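Koteck Podar 2 Riding Pants

The Podar has been our best excuse for riding to work since the first version showed up, and the second one fixes the two things customers complained about most: the knees and the zipper. (The zipper people know who they are. You wrote long emails. Koteck read them.)

These are three-season textile overpants for riders who commute all week and would like to arrive looking like someone with a desk. The main shell is a heavy polyester weave with stretch panels above the knee and across the lower back, so you can swing a leg over a tall adventure bike without making the noise. Seat and inner calves are suede leather, which grips the saddle and puts up with a warm exhaust better than the old fabric did.

Armor and fit

CE level 2 armor comes in the knees and hips. Yes, in the box. The knee pockets now adjust up and down over three positions, and you should spend five minutes on this before your first ride. Put the pants on, sit on the bike, and see where the knee cup lands. If it is protecting your shin, move it up. Most people stop at standing in front of a mirror, where everything looks fine.

The cut is roomier in the thigh than the first Podar and the same at the waist. If you wear jeans underneath, go up one size. If you wear leggings, stay put. Between sizes, we lean small, as the waist tabs will let things out but only do so much to pull them in. Short and tall inseams are stocked in black only. We have asked about gray. We will keep asking.

Weather

The Tu waterproof liner zips out, and so does the thermal one. They can be worn together or separately, and the thermal liner has feet loops so it does not ride up to your knees every time you pull the pants on. Be warned that the waterproof layer sits inside the shell, so in a real downpour the outside soaks through and gets heavy while you stay dry. If you ride in that sort of weather a lot, get an over-suit too and keep it under the seat. 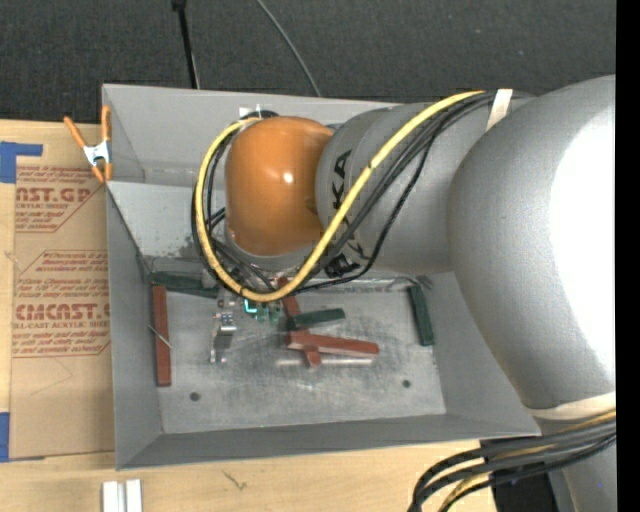 Orange, gray and a loop of yellow cable.

Two thigh vents open to mesh and do real work above 30 mph. Below that they are mostly decoration, as are everyone's. With the waterproof liner zipped in you will feel very little through them, so take it out in July.

The side zippers run from cuff to hip and close under a storm flap with snaps. Full-length zippers mean you can get these on over boots in a parking lot, with dignity depending on the parking lot.

Jacket connection

An 8-inch zipper joins the Podar to any Koteck jacket, and to the Kekari mesh jacket as well. For other brands, there is a matching zipper half in the bag that a tailor can sew in. Please don't use the stapler. Someone did – we saw it – and the jacket deserved better.

Care

Take out the armor and both liners. Machine wash cold, gentle cycle, no softener, and hang to dry. Brush the suede when it looks sad.

Specs

Shell: polyester weave, stretch panels, suede leather seat and calves
Armor: CE level 2, knees and hips
Liners: waterproof and thermal, both removable
Pockets: 2 hand, 1 cargo
Thermal liner weight: 470 g
Largest waist: 132 cm
Colors: black, gray

Exchanges on size are free on orders over $100, as long as the tags are on and there are no bugs on the knees.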